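Home | Kitchen | Workshop | Cleaning | Gear | Ask

Renting a pair of robot arms for the kitchen: my tips
September, by the Counter Space desk
177 shares | 100 comments

So I finally booked the Lakum counter service, the one where two arms come out to your place and do the tidying and fetching you never get around to. I'd been putting it off because my counter is a disaster (mugs, canisters, a toaster I refuse to put away) and I figured they'd want a clean slate. Nope! The booking sheet from the Tulletdale branch says to leave out whatever you normally leave out, so I did, plate of pretend fruit and all.

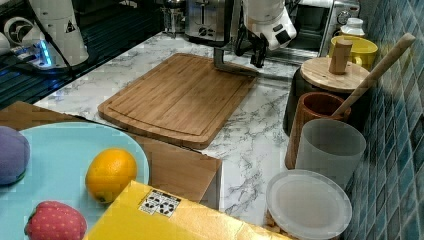 I paid 177 for the visit, and the setup person asked me which things I'd most like handled. I said the cutting board, every time the cutting board. Mine is bamboo, it's a bit big for the spot it lives in, and I'm forever shoving it sideways to get at something else. If you're booking, have your one annoying item picked out before they ring the bell. I dithered and it cost me a good chunk of the session.

A few more things I'd do again, or do differently:

1. Wipe the counter first. Crumbs are your job, the service doesn't cover them.

2. Choose wood or bamboo for your first try. I was much more relaxed watching metal fingers work near a board than I would have been with my good china! 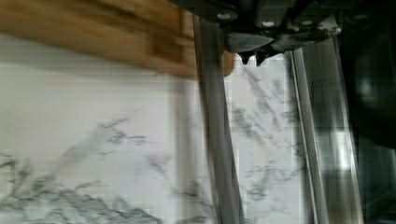
3. Know your shiny stuff. I asked about polished steel and was told to mention it up front, so mention it. Mine picks up the pattern of the counter like a mirror and even I misjudge where the bottom is.

4. Don't hover. I kept leaning in to look and had to be waved back (twice, sorry).

Lakum or Skaltwood? I got a quote from Skaltwood too. They sell you the whole setup for 3,000 and you look after it yourself, and for my little kitchen that's silly money. If you cook for a crowd every day, maybe. I'd rent again before the holidays and ask for a longer slot.

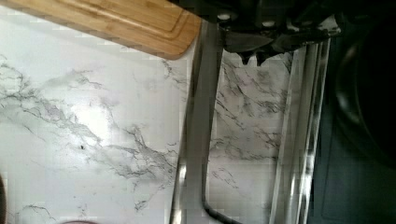

Fingers down over the steel, with the bamboo board off to the left.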